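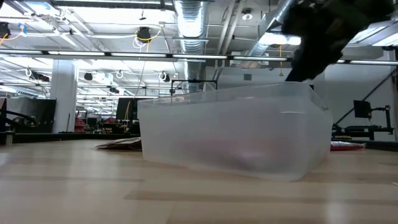
A plastic storage bin on a wooden tabletop. Open studios, Ganerdale, May 1, 2024.

The old cannery at Ganerdale opens its studios to the public twice a year, in spring and again in September. I took the early bus and got there before the doors were unlocked. Entry is free, and you sign a sheet at the loading dock.

Most of the ground floor belongs to Noltau, a group that makes work out of river clay and salvaged rope. Their current piece, Đồng, was laid out across the full length of the room: 1000 unfired clay tiles, each pressed by hand against a different surface in the valley. There are prints of tree bark, drain covers, a church step, the sole of a boot. Visitors may walk along the sides but not between the rows.

Cúc Khúc led the tour at 11 and spoke for most of an hour. She explained that the tiles will never be fired. In the fall they go back to the bank where the clay was dug, 100 at a time, and the river takes them. Someone asked whether a museum had offered to buy the work. She said one had, and that the group was still arguing over it.

Upstairs there are seven smaller studios. Two were closed. I spent the longest with a printmaker who uses walnut ink and was happy to talk about paper - less happy to talk about prices, which were not posted anywhere. The weaving room next door was crowded and I only got a look from the doorway.

Gronex, the print shop at the back of the yard, was selling a booklet on the project for nine dollars. It has a map showing where each tile was pressed, and a short essay on the cannery that is worth reading before you go in.

Coffee was served in the yard until two. The last bus back leaves at 5:40 from the bridge, a ten-minute walk, and the stairs to the upper floor are steep. There is no elevator.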